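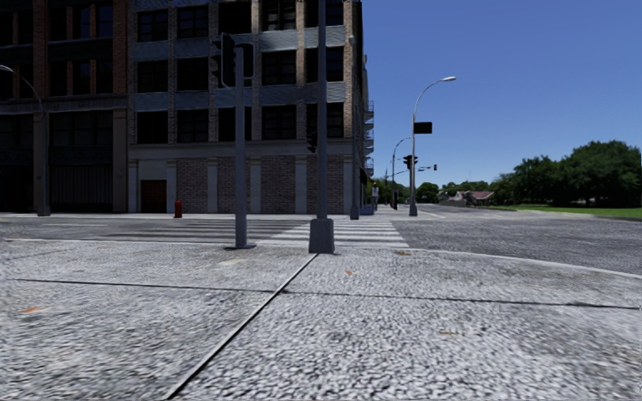
Pavement, kerb and signal poles, computer render.

About us

Drandura is a small software studio. We make audio tools for people who build apps and games – mixing, captions, syncing sound to whatever is on screen.

Started with 2 of us and one plug-in, Parisi. Still our best seller. There are 8 of us now, mostly coders, one proper sound engineer. Shared office over a bakery, smells great by 7am.

What we make:
Parisi – live mixing inside your app
Skilodico – captions and subtitle timing, 116 languages so far
Lastisix – our newest, shrinks audio files before you ship them. Still in beta, expect bugs

Used by 197 studios last time we checked the list. Some big, most tiny. Same support for everyone, and its the people who wrote the code who answer your email.

No investors. Licences pay the bills. Free for students, just send us your college adress.

Lastisix comes out of beta in September, all being well. Want in early? Use the contact form.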